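Prarkholm Releases Pisum 5, Planning and Perception Software for Two-Arm Packing Cells

New version plans both arms together, handles soft packaging without item models, and opens the task editor to third-party tools

April - Prarkholm today released Pisum 5, the latest version of its control software for two-arm robot cells that sort and pack mixed consumer goods. The release is available now to all customers with a current license and can be installed on existing cell computers without a hardware change.

Pisum covers the full path from sensor data to motor commands. It finds items on a work surface, decides which arm should take which item, plans the motion, and watches the gripper during the pick. Version 5 replaces the planner used since the first release and adds a new perception module called Zudum.

"Our customers have been asking for the same thing for a long time, and that is help with soft packs," said Friederike Grube, head of product at Prarkholm. "Boxes are easy. A pouch that wrinkles when you touch it is a different job, and most of the support tickets we get are from that kind of item. Zudum was written for it."

One planner for both arms

In earlier versions, each arm had its own planner, and a separate process checked the two results for conflicts. If the paths crossed, one arm waited. Pisum 5 uses a single planner that treats the two arms as one system and works out both paths at the same time. Either arm can still be paused or taken over by an operator while the other continues.

The planner also accounts for cables that run outside the arm. Integrators can mark a cable as a flexible zone in the cell file, with a minimum bend and a maximum reach, and the planner will keep joint angles within those limits. Until now this had to be done by hand, by narrowing the joint limits for the whole arm.

"With the old version I would set the wrist limits tight and lose part of the table," said Guido Bassi, who maintains the motion code. "Now the limit depends on where the rest of the arm is. You get that part of the table back in most positions."

Perception without item models

Zudum does not need a 3D model of each product. It separates items from the background and from each other, estimates which parts of an item are stiff enough to hold, and passes a ranked list of grasp points to the planner. Crimped ends, sealed edges and rounded corners are each scored separately. When an item shifts during a grasp attempt, Zudum updates the list and the planner can choose again before the fingers close.

The module was trained and tested on a set of 2,000 recorded pick sequences made at Prarkholm's own benches. The recordings cover wrappers, pouches, small packets and rigid containers, placed at random angles on plain and patterned surfaces.

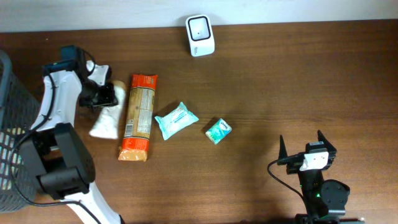 A Pisum test bench with two arms and mixed packaging. The left gripper is at a white item with a tan end.

Sabina Šimek, who leads the perception team, said wood grain and shiny film were the two conditions that took the most work. "Reflections move when the arm moves, and the old module sometimes read a reflection as an edge," she said. "We changed how it compares one view with the next. We also stopped using printed text as a cue, as small print is often too blurred to be of any use at working distance."

Where Zudum is not confident about an item, it now says so. The operator screen shows the item as unresolved, and the cell can be set to skip it, try it last, or ask for help. Integrators choose the threshold for each task.

Changes to the task editor

The task editor has been rebuilt. Tasks are stored as plain text files that can be compared, reviewed and kept under version control. The editor can replay any recorded run next to the plan that was made for it, so that an engineer can see where the arm left the planned path and what the gripper sensors reported at that moment.

Pisum 5 also adds a connection to Holub, the scheduling tool that many Prarkholm customers already use to assign work across several cells. A task written in Pisum can be sent to Holub directly, and run results are returned to the editor when the task ends. The connection is off by default and is switched on in the site settings.

A documented programming interface lets other tools read detections and plans from a running cell. It is read-only in this release. Write access is planned for a later version, after a review of the safety rules around it.

"I wanted to be able to open one file and see why the arm did what it did," said Yiğit Avcı, tooling engineer. "Before, you had four logs with four different clocks."

Upgrading

Cell files from Pisum 4 open in Pisum 5 and are converted on first load. The original file is kept. Joint limits that were narrowed to protect cables are carried over as they are, and the editor flags them so the integrator can decide whether to replace them with a flexible zone. Custom grasp scripts need small changes, which are listed in the upgrade guide.

The pilot version ran on 107 cells before release. Feedback from those sites led to two late changes: a slower default speed for the first run after conversion, and a clearer stop message when both arms are asked to reach the same item.

Pisum 5 supports up to 400 stored tasks per cell. Customers on older versions should move to Pisum 4 first and then upgrade. Prarkholm will continue to provide fixes for Pisum 4, but no new features will be added to it.

Online training for integrators is included with the license. Sessions start at 9 a.m. and 3 p.m. and cover cell file conversion, cable zones and the new editor.

Availability

Pisum 5 can be downloaded from the customer portal. The upgrade guide, release notes and interface documentation are in the same place. Zudum is part of the standard license and is not sold separately.

About Prarkholm

Prarkholm develops control, perception and planning software for robot cells used in sorting and packing. Its products are used by system integrators and by companies that run their own packing lines.

Press contact

Younes Saber
Communications, Prarkholm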